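Lorna Purves
@lornapurves

1/4 Moving my mother's books out of the Drudton house this week, and I keep sitting down on the floor to read them — you know how it goes!

2/4 She wrote in every margin. One cookbook has a whole argument with Simard about how long to boil an egg (she won, I think).
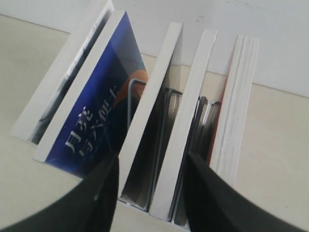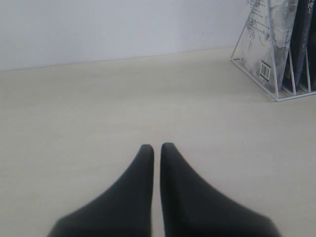 3/4 If you knew her and would like one to keep, please message me before August. I'll happily pay the postage.

4/4 Bouchra, the gardening ones are yours, of course.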